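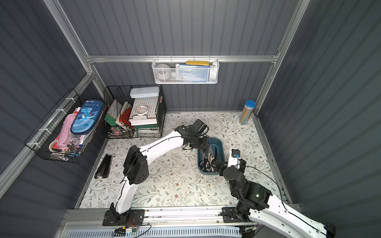
Nantana Phromma wrote to us after the last newsletter and asked why the teaching of the robots is still done by people, one movement after another, when there are so many clever programs now. She also wanted to know if it is boring. I promised her a proper answer, so I use my place in this issue for it.

The short answer is that the program must learn from something. In the Pelldale room we give it our own movements. One person guides the two arms by remote control, does a small job from start to finish, and the computer keeps the position of every joint together with the camera pictures. We call this one episode. Then everything goes back to a starting position, a little different from before, and we do it again.

This autumn the jobs are all from the desk. We work with scissors, pencil cases, tape, coloured pencils and a stapler, the usual things which people have near their hand when they work. The scissors are in a blue tray, and they are more difficult than I expected. When they lie on top of each other, the handles catch, and if you pull one pair you can bring a second one with it. A person at home solves this with a small shake of the hand and does not think about it. With the remote control you must think about it, at least in the first week.

Cường Trình has made the most episodes until now. His advice to new operators is to move more slowly than feels natural, but not to stop in the middle. If you stop, the program learns to stop also, and later the arm waits over the tray and we all look at it. I had this problem myself. From my first 40 episodes we could keep only five, and I was a little ashamed, but Cường told me his own beginning was similar.

Now to the numbers, which Nantana also asked for. At the end of October we had 565 good episodes for the scissors. An episode is good when the job is finished, nothing was dropped, and both arms came back to their resting place. Kamonchanok Mahawong checks them on Thursday mornings, and she is strict. She also writes a short note for each one she refuses, so the operator can read what went wrong. Please do read these notes. Some of them have not been opened for nearly 64 days.

And is it boring? Sometimes, yes. After one hour the eyes are tired and the hands begin to do the same path each time, and this is bad for the learning. For this reason we changed the sessions in November. Now an operator works 40 minutes, then has a pause, and after the pause takes a different job. I find it much better. I even look forward to the stapler — it slides away when you touch it from the wrong side, and you have to be patient with it.

Two practical matters for those who have a session this month. Please write the name of the job in the Muvari log before you start the first episode, as two sets last week had no name and Kamonchanok had to guess. And please put the pencils back with the lid closed.

We still have free places in the afternoon. You do not need to know programming. If you would like to try, write to Yaowalak Bunnag, and she will find you a time with Cường or with me for the first session.

Nattawut Sukprasert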